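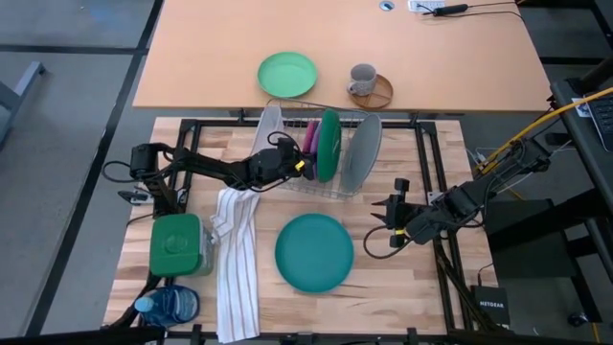 The bench, mid-afternoon, plate day.

I'd promised Samer I would have an answer by five, and at ten to three I still liked both of them.

I should say which Samer, because we had two. Samer Karam hired me and signs for things. Samer Yammine sat behind me and ate clementines and wrote most of the controller, and between them they'd stopped using first names years before I turned up, so the whole room went Karam this and Yammine that, like a boarding school. I was the only one who still said Samer, and both of them looked round every time.

The answer Karam wanted was fingers. We had two sets on the shortlist, the Rirkex ones and the ones from Noline, and only enough money left to buy one kind properly. Rirkex fingers are stiff and narrow and they go where you tell them. Noline fingers have a bit of give in them, and if you're slightly wrong about where a plate is they sort of forgive you. I'd been using them in turns for 21 days and I had a spreadsheet, a lovely one, with 520 picks in it, and the spreadsheet said there was almost nothing to choose.

"Then choose the cheap one," said Yammine, through a clementine.

"They cost the same."

"Then choose the pretty one."

I set up another run. Left arm into the rack, right arm waiting its turn to the right of the teal plate, which was my favourite plate and the one I always left till last (don't tell me you don't have a favourite, everyone who works with crockery has one). The pink one was the horror. It was so thin that the camera kept losing it edge-on, and it stood near the purple one, so what you got half the time was an arm with tremendous confidence going after the wrong plate entirely.

"Go on, then," I said to the arm. I talk to them. I've stopped minding who hears.

In it went, black fingers down among the wires, and it stopped. Just stopped, right up against the pink and the purple, with the force reading sitting at a number I'd never seen it sit at before.

"Is it thinking?" said Yammine.

"It's your controller. You tell me."

He wheeled his chair over without getting up, which took a while on carpet tiles. We both stared at the screen. The reading went up a hair, then down, then up again, and I honestly can't explain this next bit any better than I could then, but it looked like somebody feeling for the edge of a coin in a pocket. I had my thumb on the stop button and I didn't press it.

"I never wrote that," he said.

"Well, somebody did."

"The retry is one line. It backs off and goes again. It doesn't fiddle."

And then it had it! Pink plate, up and out, clean as you like, hardly a tick against the wire. It swung across, set the plate down on the towel as if there were a baby asleep under it, and went back to its start position.

We ran it again, obviously. We ran it until the light went funny on the bench and the battery in my headphones died, and it never did the coin thing once more. Got the plate sometimes, got the purple one sometimes, dropped neither. Yammine went through the logs line by line and found the usual back-off and the usual retry, and in between them a gap of 104 milliseconds with nothing written in it at all.

"Logger hiccup," he said.

"It was longer than that. We watched it. You rolled your chair over!"

"I know I did."

He peeled another clementine and didn't eat it.

Karam came down at five on the dot with his coat already on, because he had the Fenamley train to catch and he'd missed it the night before. He looked at the rack. He looked at the spreadsheet, which I'd turned to face him, and I could see him reaching the same nothing-in-it that I had.

"So?" he said.

I looked at Yammine and Yammine looked at the ceiling.

Now, I could have told him. I had it all ready, the reading and the gap and the coin. But I could also hear how it would sound going up to Tannous in the monthly report, and I thought of him having to read it out to that long table of people in good jackets, and my nerve went.

"Whichever's on there now," I said. "Those."

"Because?"

"They're better with thin plates."

He wrote it down. He was a great one for writing things down, Karam, he had a little book with an elastic. "How much better?"

"One plate," said Yammine, from behind me.

Karam waited to see if that was a joke, and then the train won, and off he went up the stairs two at a time.

We bought 60 pairs. They're good fingers, I've no complaints, and they've done cups and lids and bottles since and a whole miserable May of nothing but forks. Yammine left for a job by the sea and sends me a photo of his lunch now and then. The logger has been rewritten twice, and I've never found another gap in it, though I do look, last thing, when everyone else has gone and I'm supposed to be switching off at the wall.

I kept the first pair back. They're in my desk drawer in a sandwich bag with the pink plate, which I swapped for one from home, a thick ugly thing that any gripper could manage. When people start here and ask why there's a plate in my drawer I tell them it's for toast.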